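Thread time. I have been putting sunglasses in stupid places for years and I'm finally doing something about it. Grab a coffee, this is going to be long for a thread about a box.

Background for new people: I'm working my way through every small thing in this apartment that has no home. Keys are done. Chargers are done (mostly). Now it's sunglasses.

Places I have found sunglasses since spring: the fridge door, inside a rain boot, the bathroom windowsill, under the passenger seat, on my own head. That last one happened twice in one day and I went back upstairs to look for them both times.

I own 5 pairs. I wear one. The other four exist so that I can feel bad about them.

First idea was a hook rail by the door. Looked so good in my head! In real life every pair hangs by one arm and slides off when you close the door hard, and this door only closes hard.

Second idea was a proper eyewear tray, the kind with a lid and little padded slots. I found one from Inau and the price was 108 dollars. For a tray. I closed the tab and went for a walk.

Third idea was a ceramic bowl. I already had the bowl, so it was free, and it lasted eleven days. Lenses facing down on glaze, keys dropped in on top, a receipt, a lemon. You know how bowls go.

So then I remembered the drawer. Everyone has the drawer, the one with the good boxes in it. Boxes you can't throw out because they're sturdy and the corners are still sharp and surely one day.

I pulled the whole drawer out onto the floor and made myself choose. Tea boxes: too narrow. Shoe boxes: come on. A box from Afridi that held some kind of soap set was lovely but it still smells like a department store in a heat wave, and I don't want that on my face.

What I wanted:
 – sits flat without tipping
 – open at the top, no lid to fiddle with
 – wide enough to lay a pair down lengthwise
 – dark inside so it doesn't show every bit of lint

And I had one! Black on the inside, loud blue and white printing across the front with a little orange lettering in the middle. Would I have picked that pattern? No. Does it fit the only pair I wear? Yes it does.

Sunglasses in the box, and then a much closer look at something else on the same day: 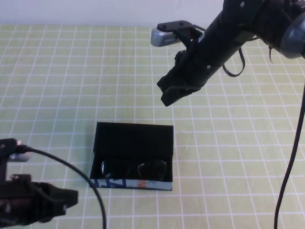
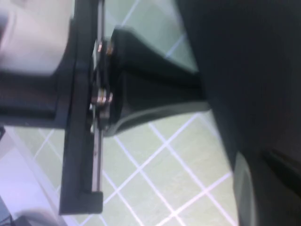

Okay so, notes on living with a box.

The high back is the part I like most. The front is lower, so you can reach in and take them by the frame and keep your thumbs off the lenses. I have spent so much of my life wiping thumbs off lenses.

Put them in near the front. If you push them all the way to the back you end up fishing around in a black box for a dark pair of glasses at 7 in the morning, and I can tell you how that goes.

Lenses up or standing, never lenses down. I know, I know, everybody's mother has said this. I did it the wrong way until I was a grown adult with a lease.

Somebody is going to ask about lining it. I tried a scrap of felt and it bunched up in one corner and collected crumbs. From where? I don't eat near it! The felt came out again. If your box is rough inside then sure, cut a piece of old T-shirt to size and stick it down at the edges with double-sided tape.

Somebody else is going to ask about covering the printing. I thought about it. I have half a roll of plain brown paper from the Pradelstead market and it would take ten minutes. But I've gotten kind of fond of the blue, and I can spot it from across the room, so for now it stays.

One box, one pair. This is the rule I would put on a poster. The minute a second pair goes in they start scratching each other, and then there's a pen in there, and then you have a junk box with glasses at the bottom.

The other four pairs: one went to my sister, who had been eyeing them anyway. One had a loose hinge and I fixed it with a tiny screwdriver, and it lives in the car now. The last two are in the donation bag, and the donation bag is by the door, and yes, it has been by the door for a while. Please don't ask.

Placement matters more than I thought it would. I had the box on the high shelf first because it looked neat up there, and I used it maybe half the time. Moved it to elbow height right where I put my bag down and now I don't even think about it. Same box, same glasses, lower shelf.

Also keep it out of direct sun. I had it on the windowsill for one afternoon and the frame was hot enough that I yelped putting them on. In front of the neighbor, of course.

For the people who replied last time with photos of your own setups, I loved every one. The muffin tin! The egg carton with the bottoms cut out! The person with 447 likes on a picture of a loaf pan, I see you, and I am a little jealous.

Total spent on this project: 3 dollars, for the tape I bought for the felt I didn't keep.

If you want to try it, go look in your drawer before you order anything. Lay the glasses next to the box first and leave a finger of space at each end. If you have to bend an arm to get them in, it's the wrong box, put it back.

Next up is the shelf over the washer, where the Mendotden laundry tins live. There are things behind those tins I haven't seen since I moved in. I'm hoping to get to it in October, depending on how brave I feel.

Oh, and if anyone has a good home for one single glove, replies are open.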